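Lista: planificación y control
Asunto: Re: Re: el planificador se niega a acercarse al tirador del cajón
Fecha: 6 de noviembre de 2021

Hola a todos:

Contesto debajo de lo citado, que así se sigue mejor.

> Con la rama principal de Nostar sigo teniendo el mismo problema
> que comenté en marzo. Si pido una pose de preagarre frente a un
> tirador de barra, el planificador la rechaza por colisión entre la
> punta de los dedos y el frente del cajón. Si bajo el margen a cero,
> planifica, pero entonces roza con todo lo demás. ¿Alguien lo tiene
> resuelto sin tocar el código?

¡Sí! Y me alegra muchísimo poder decirlo, porque llevo dos semanas peleándome con lo mismo y por fin tengo algo que enseñar. El margen de colisión en Nostar era global, un único valor para toda la escena. Con el nuevo fichero de pares (está en la rama "margenes", todavía sin fusionar) se puede declarar uno distinto para cada pareja de cuerpos. Yo tengo dedos contra tirador a 2 mm y el resto de la encimera a 45 mm, y el preagarre sale a la primera casi siempre. La pose que uso yo deja las puntas a la altura de la barra, con los dedos hacia abajo: 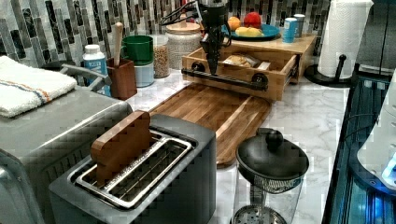

Lo bonito es que el par se activa solo cuando la tarea entra en la fase de aproximación. Durante el traslado el tirador vuelve a ser un obstáculo como cualquier otro, y así el brazo no se toma confianzas al pasar por delante con un objeto en la pinza. Para activarlo hay que poner "pares_por_fase: si" en la configuración de la tarea (ojo, en la de la tarea, no en la del robot; yo perdí una tarde con eso).

> Otra cosa: los cables. ¿Los modeláis o los ignoráis?

Los modelo, pero a lo bruto. Una cadena de cápsulas pegada al eslabón anterior, bastante más gorda que el mazo real, y excluida de la autocolisión con los dos eslabones vecinos. Probé el modelo flexible de Pesonen y es una preciosidad, de verdad, pero el tiempo de planificación se me iba a unos 9 segundos por consulta y con las cápsulas me quedo muy por debajo. Si alguien ha conseguido que Pesonen vaya ligero, que lo cuente, por favor, que me encantaría volver a él.

Con los frascos del fondo de la encimera el problema es otro, de percepción. El vidrio transparente sale lleno de agujeros en la nube de puntos y el mapa de ocupación da por libre lo que no lo está. De momento les pongo primitivas a mano, cilindros sacados de la segmentación en la imagen de color, y los congelo al empezar el episodio. Para la vista cenital uso la misma segmentación sin reentrenar nada y aguanta sorprendentemente bien, incluso con el brazo tapando media tabla de cortar.
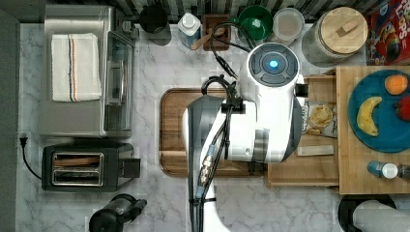
Vista cenital de la encimera, con el brazo sobre la tabla y el cajón abierto a la derecha.

> ¿Y el cajón abierto lo tratas como articulación o como malla fija?

Articulación prismática, estimada con Didside. Le paso la pose del tirador al principio y al final del tirón y me devuelve eje y recorrido. Lo que sigue fallando es el contenido: lo que hay dentro del cajón no se mueve con él en el modelo, así que tras cada apertura lanzo una percepción nueva solo de esa zona. Feo pero funciona.

He dejado en el repositorio de Clundach la configuración completa y 50 consultas de planificación grabadas, para que podáis comparar con vuestro propio montaje. Si probáis con otro tipo de tirador, mandadme los registros aunque salga todo mal, ¡sobre todo si sale todo mal!

Queda pendiente documentar el formato del fichero de pares. Por ahora mirad los comentarios de la plantilla.

Un saludo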